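Search products Go Cart (0)

Iltum Office Attendant
Item 2598

The Iltum is a full-height humanoid unit for light office work: opening and closing drawers, moving folders and parcels between desks, returning supplies to storage. It works with the furniture already on site. Handles, drawer fronts and desk heights are entered during setup, and a standard installation covers one room.

Each unit has two arms with five-fingered hands and walks on two jointed legs. Cable routing is set at installation and should be kept clear of doorways. Staff need a half-day course before sharing a room with the unit. Task lists are edited from any desktop computer on the site network.

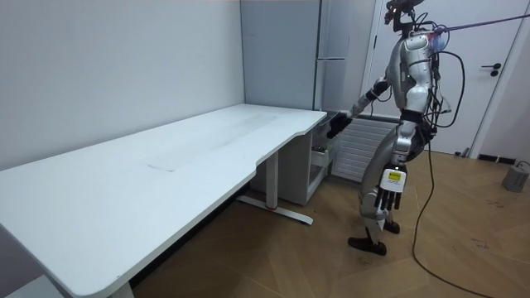 The drawers were the part our front office stopped doing first, writes Babić of Skovville, and the time went into phone calls and returns. Two people moved from filing to customer accounts. One asked to keep the morning mail round, so we took it off the task list.

Ivatside recommends that the task list be agreed with the staff whose work it covers and reviewed after 283 operating hours. Jobs can be assigned to the unit, to a person, or to both by shift. Stop authority belongs to everyone in the room.

Service interval: 686 hours
Spare hand assembly: item 3358, left or right
Lead time: orders confirmed by Fri 13 March are delivered in April
Training: included for the first site

Ivatside Workplace Equipment | Contact sales | Service desk | Copyright Ivatside. All rights reserved. | Back to top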